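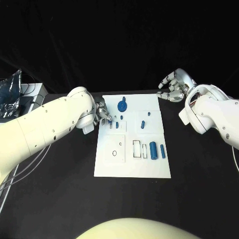 The board, the thick blue cylinder lying beside the outlines.

The Patience of Plollow
By Yolandi Coetzee
May
2 min read

Plollow had two silver hands and no idea what to do with either of them, so every afternoon Cristóvão lent it his. He would settle into the chair behind the curtain, work his fingers into the gloves, wriggle them the way his grandmother used to before she kneaded bread, and on the other side of the room the silver fingers would wriggle too.

"All right, my friend," he'd say (he always talked to it, though it had no ears to speak of). "The thick one goes in the big rectangle. Watch me."

He was on lesson 210 by then, and Maes wanted 228 before the month was out. The little blue pegs had given him terrible trouble in the beginning. You can't feel a peg through a glove, you see, you can only look at it and hope, and he had hoped his way through 27 bad ones before his shoulders learned to come down from his ears.

"You're rushing," Maes called from her desk. "It'll learn to rush."

So he slowed down. He brought the left hand low over the corner of the board and held it there, and he thought of his grandmother's hands on top of his own, floury and warm, pushing when he should push and resting when he should rest. She had never explained a thing to him in her life.

"Again?" said Maes.

"Again," said Cristóvão, and he opened the right hand, gently, and reached for the blue.

15 comments
27 shares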